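**Deposit deductions, end of tenancy, white table top "damaged"** - Celtholm Renters Help, Furnished Lets board

**mossy_kettle**

Sorry this is long and typed on my phone between shifts. Moved out of a furnished one bed in Dorkcombe at the end of July, agent is Rivari. Got the deposit back minus a chunk. They've taken £87 for "deep clean to oven and hob" and £80 for "surface marks to dining table, white top". Then £35 for "admin and re-inspection", whatever that is.

The oven I'll half hold my hands up to. I did clean it but not the glass between the glass, if that makes sense. The table I'm cross about. It was marked when I moved in. Pale ring near one end and a sort of yellowy patch where somebody had plainly put a hot pan down. I mentioned it to the woman who gave me the keys and she said oh don't worry about that. Nothing in writing, I know, I know.

The check-in inventory just says "table, white, good order". One line. I signed it because I had the van outside and 9 boxes on the pavement and it was starting to rain.

What I've got:

- the signed inventory (no help)
- a couple of photos from my first week, mostly of my dinner, but you can see some of the table under the plate
- a text to my sister saying "table's a bit grim but will do"
- the check-out report, which has one blurry photo of the mark and no ruler or anything next to it

What I want to know. Can they charge the full price of a table top that wasn't new? Is the admin thing even allowed? And is it worth going to the dispute people over it or do I just swallow it. I've got till next week to say yes or no to their figures and I keep opening the email and closing it again.

Also did anyone else here rent from Rivari, the Urban building or otherwise? Was it like this for you?

Edit: deposit IS protected, I checked, got the certificate number and everything. And no I didn't have a pet, somebody asked by message. Tenancy was just over two years.

---

**Asif Jadoon**

Don't say yes to the figures yet. First thing. Once you agree it's very hard to un-agree.

Go through them one at a time, because they're seperate arguments and if you lump them together they'll offer you a bit off the total and you'll take it because you're tired.

**Oven.** If it was properly clean at check-in and the inventory says so, and it wasn't at check-out, they can charge for getting it back there. The oven, mind. Ask for the invoice. Not a quote, not a price list, the invoice with the address on it. If the cleaner was in doing the whole flat anyway then a "deep clean" of one appliance should be a slice of that bill. You could offer them part of it. I'd offer a bit under half and see.

**Table.** Two years of somebody eating off it is wear and tear. Landlord isn't meant to end up better off than when you moved in, so no new-for-old. Ask how old the table is and what it cost. They often can't answer, and if they can't tell you the age then they can't really work out what was left of its value. "Good order" on a one-line inventory is weak but it's still your signature, so you do need something to put against it. Your dinner photos are better than you think. Find the originals, not the ones that have been through a chat app, because the originals have the date stuck to them. Lighten them up a bit on your phone and see if the ring shows, but send the untouched one as well and say which is which.

The text to your sister, screenshot it with the date showing. It isn't proof on its own but next to a photo from the same week it reads well.

**Admin.** Ask them which clause in the tenancy agreement it comes under and who they paid. I would refuse this one flat. A deposit is for loss, and someone in the office coming back for a second look is them doing their job. I'm in England, if you're not then check your own rules on fees.

Then how to write it. Short. Something like:

> I don't agree to the proposed deductions. Please send the cleaning invoice, the age and purchase price of the table, the full size check-out photos, and the clause you rely on for the admin charge. I'm willing to discuss a fair sum for the oven. If we can't agree I will use the scheme's dispute service.

Don't put in how upset you are or the rain. I had a friend send three pages and the one useful sentence was in the middle of page two.

The dispute service is free and you don't need to turn up anywhere, it's all on paper. Once the evidence is in you usually can't add to it so get everything in one folder first. Name the files sensibly. It's on the landlord to show the loss, the money counts as yours until they do.

And tell them which bits you aren't disputing. They should release that part straight off, no reason to hold the lot.

---

**pipandmarrow**

rented from rivari, not the same building. they tried it with me over a matress. I just kept emailing asking for the reciept and after the fourth go they dropped it. no explanation, money just turned up

for the pan mark, dunno what your top is made of but if it's still there next time someone rents it and they get charged too I'd be livid. mine had a mark that three tenants had paid for, I met one of them at a bus stop

bicarb paste gets some yellow marks out btw. too late for you obviously

---

**Lorna_at_the_back**

Agree with most of what Asif put. Few things to add, in a rush, kids' tea.

Ask for the *previous* check-out report. The one from before you. They won't want to give it, might say data protection, they can black the name out. If the mark's on there, that's your lot, game over for them. If they refuse, say in your evidence that you asked and they refused. Adjudicators notice.

Check whether the check-in inventory gave you a window to send changes. A lot of them say seven days. If there was one and you didn't use it that goes against you a bit, but it isn't fatal, so don't panic if you find it in the small print.

On the full-price thing, rough sum people use is cost, minus the years it's been used out of the years you'd expect it to last. A cheap dining table in a let, not that long. If it was already a few years old when you came there might be next to nothing left on it. You can do the sum yourself and put it in, they like a sum.

I wouldn't offer anything on the table personally. Asif's right about the oven.

For next time (I know, but somebody will be reading this who's moving in next week):

- Photos before a single box comes in. Every surface, straight down and then from the side so the light catches scratches.
- White tops especially. Move whatever's on them, or at least get the bits round it. Wood panels and doors too, the dark ones show knocks along the edges.
- Email them to yourself AND the agent same day. Subject line with the address. Don't wait for a reply.
- Never sign "good order" if it isn't. Write "marked, see photos" next to it by hand and initial it. They can't stop you, van or no van.
- Do it all again on the way out, same angles if you can manage it.

Update us when you hear will you, people never do and I always wonder.
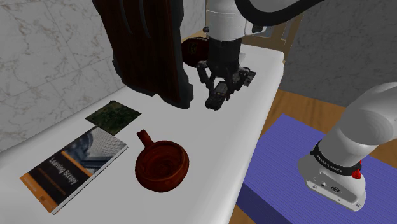

*White table top, taken slantways, dark wood panel upper left*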